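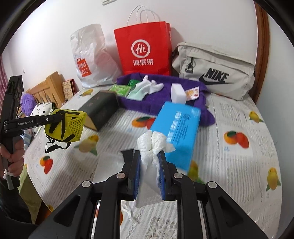

탁자 위 물건을 다시 나누기 전에 바구니를 하나로 할지 둘로 할지부터 정해야 한다는 의견이 먼저 나왔다. 지난번에도 통을 정하지 않고 시작해서 결국 전부 탁자 위로 되돌아왔다고 했다. 이 의견을 받아들여 안건 순서를 바꾸고 바구니 건을 첫 번째로 다루었다.

프로스빌 생활관 공용실 정리 모임 회의록
일시: 수요일 저녁 7시
장소: 223호 공용실
참석: 4명

1. 보라색 천 바구니 사용
보라색 천 바구니는 지금처럼 탁자 뒤쪽에 두고 계속 쓰기로 했다. 옆면이 천이라 물건을 많이 넣으면 모서리가 처진다는 지적이 있었고, 바닥에 두꺼운 종이를 까는 방법을 다음 모임 전까지 시험해 보기로 했다. 두 번째 바구니는 사지 않는다. 넘치는 물건은 모크게티 선반 아래 칸으로 옮긴다.

2. 바구니에 넣을 물건
초록색 봉지류는 왼쪽에 세워서 넣는다. 뜯은 봉지와 뜯지 않은 봉지를 섞지 말자는 요청이 있어, 뜯은 것은 집게로 집어 앞줄에 두기로 했다. 장갑처럼 생긴 천 뭉치는 한 번 펴 보고 짝이 맞으면 접어 넣고, 짝이 없으면 한 달 동안 보관한 뒤 걸레로 돌린다. 작은 흰색 봉지는 눕히면 다른 물건 밑에 깔려 찾기 어렵다고 하여 바구니 벽에 기대어 두는 것으로 정했다.

3. 파란 상자
파란 상자를 바구니 안에 넣자는 쪽과 밖에 두자는 쪽이 갈렸다. 자주 꺼내는 물건이니 밖에 두는 편이 낫다는 의견이 많았다. 바구니 앞에 반듯하게 놓고, 그 위에 다른 것을 올리지 않는다. 상자를 비우게 되면 마지막에 쓴 사람이 납작하게 접어 종이 수거함에 넣는다.

4. 흰 천과 얇은 시트
구겨진 얇은 흰 천 종류는 버릴 것과 남길 것을 그 자리에서 가른다. 휴지처럼 한 번 쓰고 마는 것은 바로 버리고, 빨아 쓸 수 있는 것만 세탁물로 내놓는다. 반투명한 얇은 시트도 탁자에 펼쳐 두지 말고 말아서 선반에 세우기로 했다. 포장용으로 다시 쓰자는 제안이 있었으나 보관할 자리가 마땅치 않아 보류했다.

5. 탁자보
과일무늬 탁자보는 그대로 쓴다. 골이 진 부분과 레이스 무늬 사이에 부스러기가 끼기 쉬우니 젖은 행주로 문지르지 말고 걷어서 털어 달라는 당부가 있었다. 무늬 없는 것으로 바꾸자는 의견은 한 명만 찬성하여 부결되었다. 미끄럼 방지용 고정 집게는 조캄 매장에서 한 묶음에 2,500원 하는 것을 한 묶음만 사기로 하고, 비용은 공용비에서 낸다.

6. 이름표
바구니와 선반 칸에 이름표를 붙이는 안은 통과되었다. 글씨는 손으로 쓰고, 천에는 풀 대신 끈으로 단다. 푸루데로 쪽 공용실에서 쓰는 양식을 얻어 볼 수 있다고 하여 이번 주 안에 받아 오기로 했다.

할 일
바구니 바닥에 깔 종이 재단
고정 집게 구입, 영수증 제출
선반 아래 칸 비우기
이름표 양식 받아 오기

다음 모임은 같은 장소에서 저녁 7시에 연다. 바구니 바닥 시험 결과와 보류한 시트 보관 건을 먼저 다룬다.

8시 10분에 회의를 마쳤다.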